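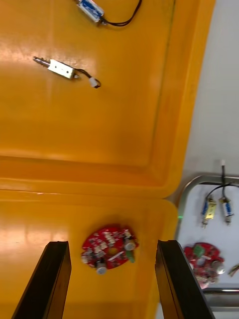

Solenoids in the orange-yellow tray, leads still attached.

Cavmont Pinball Hall
Opening inspection checklist, with comments
December 2025
Checked by: Gerardo Lombardi

What a great walk-through! I went in expecting a long list and came out grinning. The comments are under each item, and anything marked FIX has to be done before the doors open for the winter league.

ENTRANCE AND EXITS

1. Front door opens fully from inside with one push. OK
The new closer is lovely. No more slamming!

2. Back exit clear of stock. FIX
Flattened cartons from the Plurow delivery are leaning across the door. Please take them out to recycling tonight, and tape the floor so we remember to keep that patch open.

3. Exit signs lit. OK
Both checked with the house lights off. I could read them all the way from the snack counter.

GAME FLOOR

4. All eight machines level and locked at the legs. OK
The Tomić table has stopped creeping toward the wall, hooray. Whoever changed the leg pads, thank you.

5. Playfield glass free of chips. FIX
Small chip on the front left corner of Gikton's "Night Ferry." Machine is off and tagged. Replacement glass is ordered, and I can't wait to get that one running again (it's my favorite, sorry to the rest).

6. Cords run behind machines, no damaged insulation. OK
Looked at every plug and both extension reels. The older reel gets warm if it's left wound, so pull the cord all the way out before using it.

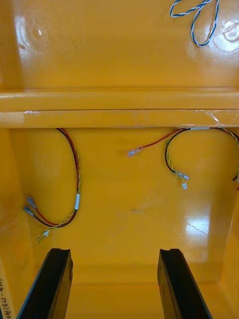 Yellow plastic, with twisted blue-and-white wire near the top.

7. Walking space between rows. OK
Two people can pass with drinks in hand and never bump an elbow. This layout is so much better than last February's!

8. Floor mats flat. FIX
The one by the change machine curls at the corner. I tripped on it, with style. Swap it or take it up.

PARTS AND REPAIRS

9. Machine unplugged before the playfield is lifted. OK
Switching it off at the front doesn't count. Pull the plug and lay it on top of the cabinet where everyone can see it.

10. Coils left to cool before handling. OK
Our rule is 20 minutes after a long session. Flipper coils on a busy night get properly hot. 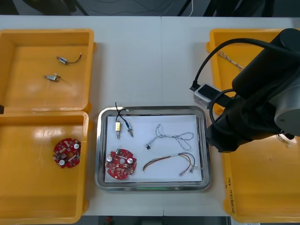 11. Small parts kept off the game floor. OK
A stray screw under a playfield can short a lamp strip or jam a ball trough, and then you lose an evening hunting for it. Bins with a rim are the way to go, like the one at upper left with the metal cylinder parts in it, wires and connectors included. Anything taken out of a machine goes straight into a bin with a slip of paper saying which game it came from.

12. Safety glasses within reach. FIX
Found one pair, badly scratched. Get new ones, and hang them on the hook by the soldering iron.

FIRE AND FIRST AID

13. Extinguishers charged and in date. OK
Needle in the green on each. Tags signed.

14. First aid kit complete. FIX
Out of small bandages, low on burn gel. Everything else is in fine shape. 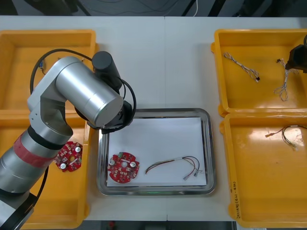
White table with the steel tray between the yellow bins.

15. Emergency numbers posted by the phone. OK
Typed in nice big letters now, and the street address is on there too.

Fixes go on the whiteboard with your initials when finished. I'll come back to look at items 2, 5, 8, 12 and 14, and I'm bringing quarters.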